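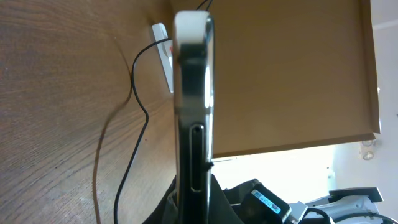 A smartphone seen from the side, wood grain on the left.

Course: Television Formats and Their Audiences
Handout for Unit 7: The elimination episode in talent shows
Teacher: Rosario Mancuso

What we cover in this unit

In the last unit we looked at how a talent show chooses its competitors. Now we look at the moment when one of them must leave. For many viewers this is the center of the whole season, and for the people who write the show it is the most difficult part to build. Please read these notes before class, and bring your viewing diary.

Our main case is Wandura, a singing and dance contest in 7 episodes. The second case is Jitomgate, where there are no teams and the jury decides alone. I chose them because they resolve the same problem in two different ways.

1. Three parts of an elimination

An elimination normally has three parts: the challenge, the ballot and the verdict. In the challenge, the teams perform against each other. In the ballot, the competitors at risk are named. In the verdict, one name is read and the competitor goes home.

Notice how the time is divided. The challenge has a lot of content but little tension. The verdict has almost no content, only one name, and it can take longer than a song. Students often write in their diaries that the verdict is "slow". I would ask you to be more exact. What is on the screen during these minutes? Who is speaking? Is there music, and when does it stop?

2. Recorded shows and spoilers

Wandura is recorded before broadcast, with an audience in the studio. The consequence is easy to imagine: people in the audience go home and talk. In the second season the name of the eliminated dancer was on the fan forum Sarkeno before the episode went on air.

The producers expected a smaller audience for that episode. Natalina Monti, in the reader, studies the comments of viewers who already knew the result, and she finds 2 main groups. The first group watches in order to check if the spoiler is true. The second group knows that it is true and wants to see how it happened: the face of the teacher, the reaction of the friend who stays. Monti calls this "watching for the how". We will use this expression during the rest of the course, so please write it down.

She collected 706 comments, all from one forum, and this is a limit of her study. People who write on a fan forum are not the same as people who have the television on during dinner. Keep this in mind when you use her results in your essay.

3. The teacher as a character

In Wandura each team is led by two teachers, and they rarely agree. When a competitor is at risk, the discussion between the teachers becomes part of the story. A teacher who defends a weak competitor looks loyal. A teacher who says nothing looks cold, even when the silence is a result of the editing.

The best example is Owen in episode 3. He sings well, his team loses, and he is named for the ballot by a teacher who praised him ten minutes before. Viewers wrote about the teacher much more than about the song. Watch this part two times, the second time without sound, and note every cut to the teachers' table.

In Jitomgate this kind of conflict is missing. The jury votes with closed envelopes, and the jurors do not speak until the name is read. The result is a more orderly program, and in my opinion also a colder one — but in the discussion you are free to disagree with me.

4. Ending the episode without an answer

Sometimes the episode closes before the verdict, and the name is given in the house, in a short video, or at the beginning of the next episode. In class we will call it the delayed verdict. It keeps the viewer connected during the week, but when it is used too often people feel cheated. Wandura used it in episodes 2, 3 and 5, and the complaints on Sarkeno became much stronger after the third time.

Homework

Read Monti, chapter 3.
Watch episode 3 of Wandura, from the second challenge to the end.
Write one page in your diary on this question: which moment of the elimination could be taken out without changing the result, and what would the viewer lose?

The essay on the delayed verdict is for the end of November. Please send me your title first, so that two people do not work on the same episode. Late titles are accepted only if you come to speak with me before the class.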